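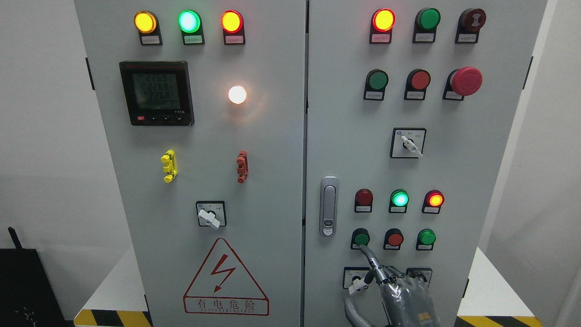 Home Datasets Standards Downloads Contact
Search this site Enter keywords Go

# Postmont Cabinet Operation Set: Data Card and Rules of Practice

Version 2. Issued May 20, 2024. Maintained by the Postmont Working Group on Robot Operation of Electrical Panels.

## Purpose

The Postmont set supports research on robots that operate the manual controls of low-voltage control cabinets: push buttons, rotary selector switches, emergency stop buttons and door latches. This card sets out the rules under which the recordings are made, and the conditions under which they may be used. It replaces the notes issued with the first version in March.

Sites that wish to contribute recordings must follow sections 3 to 6 in full. Partial compliance is not accepted. A site that cannot meet a requirement should write to the editor before recording begins.

## 1. Contents

The set holds 722 recordings. They were made at two sites, Jovell and Grīnberga. Each recording covers one task, from the spoken or written instruction to the return of the hand to its rest position. Recordings that ended in a fault are kept and labeled as such.

Views are taken from the head of the robot. Depth data is supplied for Jovell only.

## 2. Terms

"Control" means any part of the cabinet that a person is meant to press, turn, pull or lift.

"Indicator" means a lamp, meter or buzzer. Indicators are never to be touched by the robot, whether lit or unlit.

"Live" means that any part inside the cabinet is connected to a supply. A cabinet is treated as live until the site lead has signed the isolation sheet. The state of the lamps on the door is not evidence of isolation.

## 3. Cabinet and floor

3.1 Cabinet doors remain closed and latched during all recordings. The key is held by the site lead.

3.2 Factory warning labels must be left in place and legible, in whatever language they were supplied. They may not be covered, removed or replaced for the sake of cleaner images.

3.3 The working area is marked on the floor. No person stands inside the marking while the arm is powered.

3.4 Each control is entered on the cabinet sheet by door, row and position, counted from the left. The sheet gives the starting state of every switch. Instructions given to the robot must use the same wording as the sheet.

## 4. Contact with controls

4.1 Push buttons are pressed with one fingertip, along the axis of the button. Remaining fingers are to be kept clear of neighboring controls.

4.2 Selector switches are turned by the lever. Force on the faceplate is recorded as a fault.

4.3 Where the hand hides a control from the head view, the operator relies on the cabinet sheet and on the observer. If the two disagree, the task is stopped.

4.4 Emergency stop buttons on the cabinet are part of the task set, but are used only in tasks written for them. They do not serve as the emergency stop for the robot, which has its own circuit and its own button, held by the observer.

4.5 An unintended contact is logged even when the control did not change state.

## 5. Staffing

Two people are present for every session: an operator and an observer. The observer has no other duty. Neither may work more than 200 minutes in one day, including set-up. Sites using the Stultier session log should enter breaks in the field marked "pause" and leave the "idle" field blank.

## 6. Review

Each recording is reviewed by a person who did not take part in the session. The reviewer confirms the task label, the starting and ending state of each control used, and the fault entries. Meter readings visible in the images are not transcribed and should not be treated as measurements.

Reviewers at Grīnberga used the old fault codes until the end of March. These have been converted. The original codes are kept in the column "fault_prev".

## 7. Known limits

- All cabinets are indoor types with hinged doors. Outdoor and pad-mounted equipment is not covered.
- Label plates are often too small to read at the recorded resolution. Tasks that depend on reading them should use the cabinet sheet.
- Gloved and bare robot hands are not balanced between sites.
- The set does not show that any robot is fit to work on live equipment, and may not be cited for that purpose.

## 8. Use and citation

The recordings may be used for research and teaching. Use in a product safety case requires written permission. Please cite the set by name and version number.

Corrections should be addressed to the editor, Wyn Pumphrey, with the recording number and the section of this card concerned. Accepted corrections are listed in CHANGES.md.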